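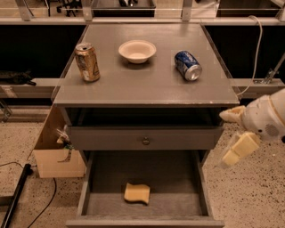

Domenica Aigner would start with the seam, and she thinks most small drink companies start with the label. A can leaves the filler open, gets a lid dropped on it, and is closed by two sets of rolls in well under a second. The first set curls the edge of the lid around the flange of the body. The second irons the curl flat. "If the first operation is wrong, the second can't repair it," she said. "It just makes a bad hook look tidy from the outside."

Aigner manages quality at Plitero, a contract filler that runs short batches for customers too small to own a line. The smallest order it accepts is 3,000 cans. We spoke in the lab next to the packing hall, shortly after 6 a.m., while the first samples of the shift were being cut apart.

The cutting is routine. A technician takes one can from each seaming head, saws through the seam, and measures body hook, cover hook and overlap on a projector. The lid is then stripped off and the inside of the cover hook is checked for wrinkles, which are graded as a percentage of tightness. Przemysław Zalewska does most of this work and keeps the results in a bound book as well as in the database. "The database shows me the last reading," he said. "The book shows me the drift."

Drift was the problem in August. Overlap on one head fell a little at each check and stayed inside the limit every time. The line was stopped anyway and a worn chuck was replaced. Plitero held 1,182 cans from that run and opened a sample of them after storage. Aigner would not release the lot until the vacuum and pressure readings were in, and the customer, Flollora, was unhappy about the delay.

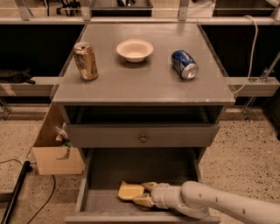
After the seam, she puts oxygen second. Oxygen gets in at three points: in the liquid before filling, during the fill, and in the headspace as the lid goes on. The last is usually the largest for still drinks, where there is no foam to push the air out. Plitero uses a nitrogen dose on still products and fills carbonated ones so that foam reaches the rim before the lid is placed.

"People send me a recipe with fresh juice in it and ask for 12 months," Aigner said. "I can give them a sound package for 12 months. The color may go long before that."

The liner is the third item. Aluminum cans are sprayed inside with a thin polymer coating, and the choice of coating depends on acidity, salt, alcohol and sulfites. Customers often change a recipe after the compatibility test and don't report it. One did so with a tea, moving from citric acid to a blend with added salt, and the test had to be run again from the beginning. Fernandes, the lab that handles this for Plitero, wants the final recipe in writing and will not test a draft.

Asked what she would change, Aigner named the lids. They arrive in paper sleeves and are sensitive to handling, and a bent curl on one lid can jam the infeed. She now keeps opened sleeves out of the hall overnight. Zalewska would rather have a second projector - the present one is 13 years old, and the service contract with Kava runs out next spring. Neither request has been approved.

The 7 a.m. samples came in before we had finished. Zalewska wrote down the head numbers and switched on the saw.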